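Gatness Metal Trinket Bin

If your bracelets and hair clips have a habit of spreading right across the table, as ours always do, the Gatness is a lovely deep place to drop them all at the end of the day. It's open at the top and narrower at the base.

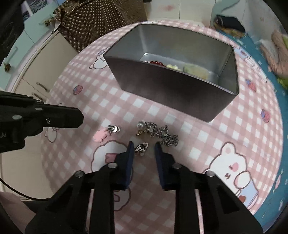 We like it best for beads, pearls and those little clips that vanish the moment you need one! Chains are happier laid in last, on top of everything else.

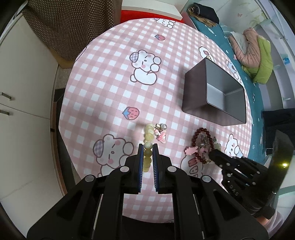 Tip it all out now and then for a good sort through, and wipe the inside with a soft dry cloth before you fill it again.

Item 3933. Back in stock in January.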